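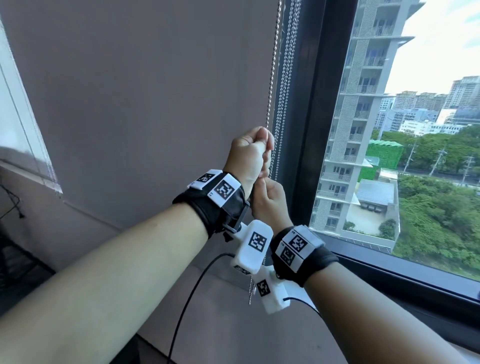
Both hands on the bead chain at the window.

# Brakosine 426 brake pad set, front axle

The 426 is a semi-metallic front pad set for small and mid-size cars with single-piston sliding calipers. It replaces the older Junbridge 108, and uses the same backing plate - if the 108 fitted your car, this will too.

Each box holds enough pads for one axle, 2 wear sensor leads and a sachet of grease for the slide pins. Caliper bolts are sold separately under the Sarkico label.

**Fitting**

Check the discs before ordering. We don't recommend new pads on lipped or scored discs. Tighten the carrier bolts to the figure in your car's workshop manual, then pump the pedal until it is firm before moving off. Avoid hard stops for the first 90 miles where you can.

Not suitable for cars with the Gounder sports caliper. Those take a deeper pad, listed on its own page.

**Stock and returns**

Sets ordered before noon go out the same day. Unfitted pads can come back in the original box within 90 days. We can't take back pads that have been on a car, unless there is a fault.

Fitment queries go to Hauke Tiedemann at the parts desk - please have your registration and chassis number ready.

Page updated January 2021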